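Trundell Community Boards > Faith and Civic Bodies > Governance

Thread: Term limits for the Ikley Interfaith Council

Firkwood_Clerk
Posted 2021-04-27
Members are reminded that the Ikley Interfaith Council will consider a change to its constitution at the June general meeting. The proposal would limit any president to two consecutive terms. At present there is no limit. The length of a term would remain as it is. Comments may be left in this thread until the agenda is issued.

northaisle70
I support the proposal. A body that speaks for several congregations should not be led by the same one for a decade. The rule would also oblige the member groups to prepare other candidates in good time.

M_Quillfeather
I must disagree. The members already hold the power to remove a president -- they may vote for someone else. A fixed limit takes that choice away from them. If the concern is that elections go uncontested, the nomination rules should be amended instead. A candidate now needs 8 supporters from separate groups, and smaller groups find that hard to secure.

Firkwood_Clerk
For accuracy, the figure is 7. It was lowered at the last revision. The current text is held at the MacPherson Rooms and may be read there on request. 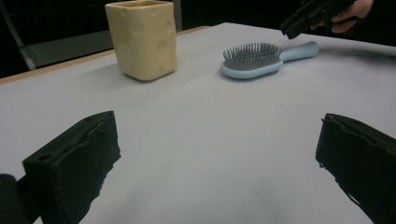 Photograph: Trundell Community Boards

M_Quillfeather
I am grateful for the correction. My view of the proposal is unchanged.

eastgate_delegate
Would the limit apply to terms already served? The draft sent to our group does not say. We could not vote for it in its present form.

Firkwood_Clerk
The draft is silent on that point. An amendment may be submitted in writing by any member group, provided that a second group supports it.

northaisle70
Our group would second an amendment stating that earlier terms do not count. It is a fair question, and the change should not appear to be aimed at the present holder of the office.

M_Quillfeather
That would improve the wording -- I should still vote against it.

eastgate_delegate
Thank you. We shall send our text to the clerk this week.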